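朝、あごが重い

歯ぎしりの取材メモ、2023年6月23日締切分

起きたら奥歯が浮いている。こめかみが張る。口が半分しか開かない。トーストの耳が噛めない。二月からずっとそうだった。最初は枕のせいにした。次は寒さ。三つ目が原稿。歯だとは思わなかった。歯は痛くないので。

痛いのは歯のまわりで、歯そのものは静かなもの。歯医者に行ったのは詰め物が取れたからで、要するに別件。椅子を倒されて、鏡を入れられて、先生の第一声が「かなり噛んでますね」だった。何をですか、と聞いた。夜ですよ、と言われた。

手鏡を渡されて見た。犬歯の先が平ら。尖っているはずのところが、消しゴムの角みたいに丸く落ちている。頬の内側に白い線。舌のふちには歯の形の波。上あごの奥と下あごの内側に骨のこぶ。これも強く噛む人に見られることがあるらしい。何年も自分の口で飯を食ってきて、一つも知らなかった。

歯ぎしり、というと音の話になる。ギリギリ。隣で寝ている人が起きる。でも音の出るのは左右にこすり合わせる型で、ぐっと噛みしめるだけの型はほぼ無音。カチカチ小刻みに当てる型もある。混ざっている人も多い。一人で寝ていて、しかも無音。気づきようがない。自分がそれだった。

取材先はトローカウの歯科ロドゥヴェック。駅から坂を上って、薬局の隣の二階。待合室に水槽があったが魚は見えず。受付で問診票を渡された。質問が40項目。長い。「朝、あごがこわばるか」はわかる。「集中しているとき、上下の歯は触れているか」で手が止まった。触れている。いま、触れている。

ふつう、口を閉じていても上下の歯は離れている。数ミリのすき間。安静空隙という。噛む、飲み込む、そのときだけ当たる。一日のうちで見ればごく短い時間。ところが仕事中ずっと当てっぱなしの人がいる。軽くでも、だ。弱い力でも長ければ筋肉は疲れる。昼の食いしばりと夜の歯ぎしりは別ものとして扱われるが、両方ある人はめずらしくない。

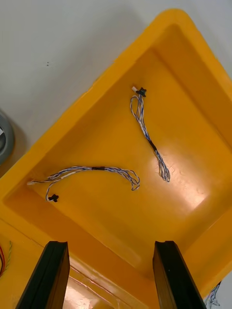 咬筋という筋肉がある。頬骨から下あごの角へ、斜めに下りている。奥歯を噛んで頬に手を当てると、ぼこっと盛り上がるあれ。解剖の図で見ると一枚の板のようで、じつは細い繊維の集まり。黄色いトレイの底に寝ている、青と白の細い線をより合わせた束、見た目の感じはあれに近い。一本では細くて頼りない、それが束で引っぱる。小さい筋肉のくせに力が出る。しかも夜は加減がきかない。起きていれば「硬い、やめよう」とどこかで止まるが、眠っているあいだはそのブレーキが甘くなる。食事のときの力を超えることもあるという。歯が欠ける。詰め物が取れる。私のも、たぶんそれ。

で、原因。ストレスでしょ、と誰でも言う。間違いではない。ただ話はもう少しややこしい。眠りが浅くなる瞬間、脳がちょっと起きかける、心拍が上がる、そのあとに噛む筋肉が動く。そういう順番が記録されている。寝酒、たばこ、カフェイン。一部の抗うつ薬。逆流性食道炎や睡眠時無呼吸と一緒に見つかる人もいる。家族に多いという話も。噛み合わせが悪いから歯ぎりしする、という昔ながらの説明は、いまはあまり前に出てこない。昔、噛み合わせを直すために健康な歯を削られた人は、複雑だろうと思う。

いびきがある人、昼間やたら眠い人は、歯科だけで終わらせないほうがいい。睡眠の検査を受けるという道がある。これは取材中に何度も言われたので書いておく。薬を飲んでいて歯ぎしりが始まった、という人も、勝手にやめないで処方した医師に言うこと。

子ども。これも聞かれる。乳歯のうちの歯ぎしりはよくあることで、成長とともに消えていく子が多い。すごい音がするので親はびっくりする。隣の部屋まで聞こえる、という話も聞いた。しみる、痛がる、いびきがひどい、それがなければ様子見で済むことがほとんど。気になれば健診のときに一言。

さて本題の治療。治療といっても、歯ぎしりを止める薬がぽんと出るわけではない。守る、減らす、気づく。だいたいこの組み合わせになる。

守る、の代表がマウスピース。正式にはスプリント、ナイトガードとも。型を取って、上か下の歯にかぶせる透明の板を作る。私のは硬いほう。柔らかいのもある。柔らかいほうが楽そうに思えるが、人によってはかえって噛んでしまうそうで、どちらにするかは口を見て決める。型取りは昔ながらの、ねっとりしたあれ。鼻で息をしてください、と言われて、鼻がつまっていて焦った。

出来上がりまで8日。初日の夜は眠れなかった。よだれ。異物感。夜中に自分で外していて、朝、布団の中から出てきた。二日目も同じ。五日目から外さなくなった。二週目に調整。左の奥だけ強く当たっているのを、ほんの少し削る。青い紙を噛んでカチカチ。この調整が大事で、作ってそれっきりの人がけっこういるらしい。もったいない。

値段のこと。保険がきくかどうか、国でも制度でも違うので受付で聞くのが早い。私は聞かずに作って、会計で汗をかいた。

手入れは水。熱湯はだめ。変形する。歯磨き粉もだめ、研磨剤で細かい傷がつき、そこに汚れがたまる。やわらかいブラシで水洗い、ときどき専用の洗浄剤。ケースに入れて、ティッシュに包まない。包むと捨てる。私は一度ごみ箱をあさった。犬のいる家は犬にも注意。好きらしい、あれが。

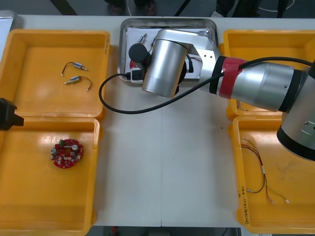

市販のマウスピースで代用してはいけないのか。

短いあいだのつなぎなら使う人もいるが、長く使うなら歯科で作って調整してもらうほうが安全だ。お湯で柔らかくして噛むタイプは、厚みも当たり方もまちまちで、一部の歯だけに力がかかることがある。続けるうちに歯が動いたり、あごの関節が痛んだりする例もある。ぐらつく歯がある人、矯正中の人、関節に音や痛みがある人は先に診てもらってほしい。

次、減らす。ここは地味。寝る前の酒をやめる。濃いコーヒーを夕方以降やめる。枕元の電話をどける。どれも聞き飽きた話で、私も聞き流していた。酒だけやめてみた。三日で朝のこめかみが軽い。気のせいかもしれない。比べる相手が自分しかいないので、何とも。歯ぎしりは波がある。何もしなくても減る週がある。だから「これで治った」という体験談は、私のも含めて、話半分で。

ボツリヌス注射という手もある。咬筋に打って力を弱める。効き目は数か月で切れるので、続けるなら打ち直し。承認や保険の扱いは場所によって違うし、噛みにくい、笑った顔がぎこちない、という副作用の話も出る。美容のついでのように宣伝されていることもあるけれど、まずは歯科なり口腔外科なりで相談を。私は打っていない。こわいので。

そして気づく。昼の食いしばりにはこれがいちばん効いた、と私は思う。やり方は簡単。机の前、冷蔵庫の扉、洗面所の鏡、目につくところに小さい印を貼る。見たら力を抜く。息を吐く。歯が離れる。終わり。「歯を離せ」と紙に書いてもいいが、丸いシールで足りる。一日じゅう意識しつづけるのは無理だし、かえって力が入る。印を見たときだけでいい。

私は78日つけた。日記のことだ。朝のあごの重さを、軽い、ふつう、重い、の三つで。それと前の晩の酒、寝た時刻、締切の有無。締切の前の晩は重い。見事に。それ以外の線は読めなかった。酒の日でも軽い朝がある。早寝で重い朝がある。つけるのが面倒で朝に三日分まとめて書いた日もあって、そのへんの記録は信用できない。それでも診察のときに見せると話が早い。「痛いです」だけよりずっと早い。

フォストビーに住む叔母は13年ナイトガードを使っている。もちろん同じ一枚ではない。割れて、穴があいて、何枚目か本人も覚えていない。40歳で奥歯を割った。縦に。抜くしかなかった。割れる前の年から、冷たいものがしみる、噛むと一か所だけ響く、と言っていたそうだ。ひびの入った歯は写真に写らないことがある。痛みが出たり消えたりで、本人も忘れてしまう。叔母も忘れていた。割れたのは柔らかい煮豆を食べているときで、いまだに豆の悪口を言う。

しみる、で思い出した。歯の根元がくさび形にえぐれる症状。歯ブラシの当てすぎと言われることが多いが、酸や噛む力もからんでいるのでは、という見方もある。まだ決着はついていない。どれか一つのせいにしないで、磨き方も飲み物も夜の力も全部見る、というのが現場の感じだった。炭酸水を一日じゅうちびちび飲む癖、私です。

あごの運動も教わった。舌の先を上の前歯のうしろ、少しふくらんだところに置く。そのまま口をゆっくり開ける。痛みのない範囲で。閉じる。数回。頬は指の腹で円を書くように軽く。ぐいぐい押さない。蒸しタオルもよし。腫れて熱をもっているときは温めない。口が開かない、開けると強く痛い、という人は自己流の体操をやめて受診。急に開かなくなった場合は早めに。

逆にやめたこと。ガム。片側だけで噛む癖。頬杖。うつ伏せ寝は直らない。寝返りまで面倒見きれない。氷を噛むのもやめた。夏はつらい。
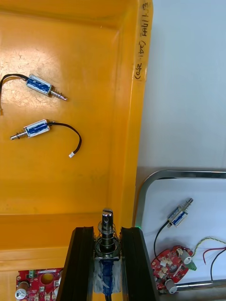
ロマン・パヴラクに言わせると、マウスピースに穴があいたと落ち込む患者が多いけれど、落ち込む必要はまるでないそうだ。穴のあいたぶん、歯のほうは減らずに済んでいる。それより困るのは、穴があいたのを隠して持ってこない人で、割れたふちで舌を切ってから来る。歯ぎしりをゼロにしようとする人にも待ったをかけたい、と彼は続けた。軽いものは誰にでも起こりうるし、歯にも筋肉にも害がなければ、追いかけまわして治すものでもない。気にしすぎて眠れなくなったら、そっちのほうが悪い、とも。

これを聞いて少し楽になった。日記はそこでやめた。

受診のときに持っていくといいもの。飲んでいる薬の名前。朝の症状のメモ、雑でいい。欠けた詰め物や歯のかけら、あれば捨てずに。家族に音を聞かれたことがあるなら、いつ頃から、どんな音か。録音があればそれも。スマホのアプリで音を録る人が増えているそうだ。ただ布団の音もいびきも全部入るので、点数のようなものが出ても一喜一憂しない。きちんと測るなら頬に貼る小さな筋電計があって、置いている医院もある。予約のときに聞いてみるといい。

雑誌シミユの前号で書いた舌磨きの記事に、磨くと吐きそうになるという便りをもらった。奥に突っこみすぎです。手前だけで。それから、ナイトガードをつけると口が乾くという人。水を枕元に。鼻がつまっているなら鼻を先に。夜にトイレが近い人は水もほどほどに、と書いていて自分でも注文が多いと思う。

先週、二回目の調整に行った。左の奥、また少し削った。犬歯の欠けたところは樹脂で足すかどうか、まだ決めていない。足してもまた削れるかもしれない、と先生。しばらくナイトガードで様子を見て、しみるようになったら足す。次の予約は秋。シールは冷蔵庫のが剥がれたので、今夜貼りなおすす。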